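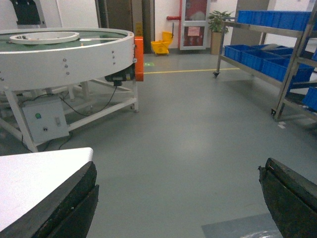

ロボット応用実習 第5回 配布資料
担当:Brock Petrenko

# 平行グリッパの比較試験

## 1. 今回の範囲

前回はアームの座標系とツールオフセットの設定を扱った。今回は同一のアームに二種類の平行グリッパを順に取り付け、把持の再現性を比較する。対象は次の二機種である。

- Wurbridge:電動、平行開閉、指先交換式
- Fenetton:電動、平行開閉、指先一体式

コントローラはTremblayを共通で用いる。Drultthorpeのコントローラは第6回で扱うため、今回は配線しない。前回の資料にDrultthorpeの端子表を載せたが、Tremblayとはピン配置が異なるので参照しないこと。

## 2. 用語

本資料では以下の意味で用いる。

**ストローク** 両指の内面間距離の最大値と最小値の差。カタログによっては片側の移動量を指すことがある。本実習では両側の合計とする。

**把持力** 片方の指が対象物に及ぼす法線方向の力。両指の合計ではない。

**把持幅** 把持が成立した時点での両指の内面間距離。エンコーダ値から換算する。

**位置再現性** 同じ指令を繰り返したときの把持幅のばらつき。標準偏差で表す。最大値と最小値の差で書かれた報告もあるため、他の文献と比べるときは定義を確認する。

**滑り** 把持成立後、持ち上げから保持終了までに生じた対象物と指先の相対変位。

## 3. 把持の条件

対象物の質量を m、重力加速度を g、指先と対象物の静止摩擦係数を μ、片指の把持力を F とする。二本の指で鉛直面を挟んで保持するとき、滑らない条件は

 2μF ≥ m(g + a)

となる。a は上向き加速度の最大値である。水平移動を伴う場合は、指の面内方向の加速度を鉛直成分とベクトル合成し、その大きさを右辺に用いる。安全率は2とする。

μ は指先材質だけで決まる値ではない。接触面の粉塵、油分、摩耗の程度で変わる。ゴム系の指先では表面が荒れると接触面積が減り、薄い縁を挟む場合に影響が出やすい。左右の指先で摩耗の程度が違うと、接触が片側に偏り、対象物が把持の瞬間に回転する。試験前に左右の指先を別々に観察し、欠け、擦れ、変色を記録する。

円形の浅い器の縁を挟む場合、接触は面ではなく線または点に近くなる。この場合、上式を満たしていても指先まわりのモーメントで対象物が傾く。重心から把持点までの水平距離を d とすると、傾こうとするモーメントは mgd であり、これを指先の接触幅で受ける。直径の両端を外側から挟む把持では d は小さいが、必要なストロークは直径より大きくなければならない。

## 4. 試験条件

| 項目 | 設定 |
|---|---|
| 指令把持幅の刻み | 5 mm |
| 保持高さ | 台面から230 mm |
| 保持時間 | 9秒 |
| サンプリング周波数 | 1000 Hz |
| アーム速度 | 低速モード固定 |
| 指先の清掃 | 機種交換時のみ |

保持時間の計測は、アームが保持高さに到達し速度がゼロになった時点から始める。指が閉じた時点からではない。

## 5. 手首カメラの扱い

手首カメラはグリッパ側に固定されているので、アームが動いても指先は画像上のほぼ同じ位置に写る。指の開閉では位置が変わる。位置合わせでは次の点に注意する。

1. カメラと指先中心(TCP)は一致しない。手先座標系でのオフセットを機種ごとに入力する。
2. グリッパを交換すると指の長さが変わる。Wurbridgeの値をFenettonにそのまま使うと、接近時に指先が台面に当たるおそれがある。
3. 広角レンズでは周辺部の歪みが大きい。画像の隅にある縁の位置を、補正なしで距離に換算してはならない。
4. 光沢のある白い台面では、照明の反射で露出が下がり、暗い指先の輪郭がつぶれる。露出は固定値とし、自動にしない。
5. 指の影が対象物の輪郭に重なると、エッジ検出が影の境界を拾う。検出結果は必ず元画像に重ねて確かめる。

対象物が指に隠れる場合は、開いた状態で接近前の位置に戻し、撮り直してから中心を推定する。円の一部しか写らないときは、見えている弧から最小二乗法で円を当てはめる。弧が短いほど中心の推定誤差は大きくなる。半周に満たない弧では、既知の直径を拘束条件として加える。

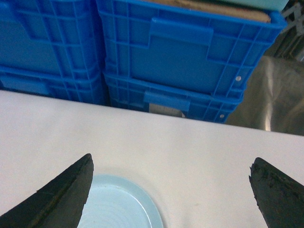

**浅い器を把持するとき、接近前の開き幅は最大にしておくべきか。**

開き幅は、対象物の外形に位置誤差の余裕を加えた値にする。最大まで開くと周囲の物に指が当たりやすくなり、閉じるまでの時間も延びる。縁の片側だけを挟む場合は縁の厚さを基準にし、直径を基準にしない。

## 6. 手順

1. コントローラの電源を切った状態でグリッパを取り付ける。ねじは対角に締める。
2. 電源を入れ、原点復帰を行う。復帰中は可動範囲に手を入れない。
3. ツールオフセットとツール質量を入力する。質量の入力漏れは、衝突検知の誤作動の原因になる。
4. 空の状態で開閉し、全開時と全閉時のエンコーダ値を記録する。
5. 対象物を基準位置に置き、接近、把持、上昇、保持、下降、開放を一連の動作として実行する。
6. 一試行ごとに把持幅、滑り、保持の成否をログに残す。失敗した試行も削除しない。
7. 指令把持幅を一刻み変え、5から繰り返す。
8. 機種を交換し、1から繰り返す。

試行中に対象物が落下した場合は、アームを停止してから拾う。再開時は原点復帰から行う。

## 7. データの整理

把持幅の時系列には、モータ停止直後に小さな振動が残る。平均を取る区間は保持開始から終了までとし、上昇中のデータは含めない。フィルタを使った場合は、種類と遮断周波数を必ず書く。移動平均で済ませる場合も窓幅を書くこと。

把持力は電流値からの換算であり、直接測ったものではない。減速機の摩擦の影響で、閉じ方向と開き方向とで同じ電流でも力が異なる。換算係数は閉じ方向のものを使う。低い把持力の領域では摩擦の割合が大きく、換算値の信頼性は低い。

二機種の比較では、把持力の指令値ではなく換算後の値をそろえる。両機種とも指令値は百分率だが、基準となる最大値が異なる。過去のレポートで最も多かった誤りがこれである。

## 8. レポート

次の項目を含めること。

- 指先の観察記録(左右別)
- 機種ごとの位置再現性と、その算出に用いた試行数
- 滑りが生じた条件と、3節の式による計算値との対応
- 失敗した試行の分類(把持不成立、傾き、落下)
- 二機種のうち、浅い器の搬送に使うものとしてどちらを選ぶか。根拠は自班のデータに限る

μ は文献値を使ってよいが、出典を書く。実測した場合は測定方法を付す。提出は日曜の17時まで。ログファイルは加工前のものを添付する。

次回はコントローラをDrultthorpeに替え、同じ動作プログラムを移植する。速度指令の単位が違うため、今回のプログラムの定数部分を別ファイルに分けておくこと。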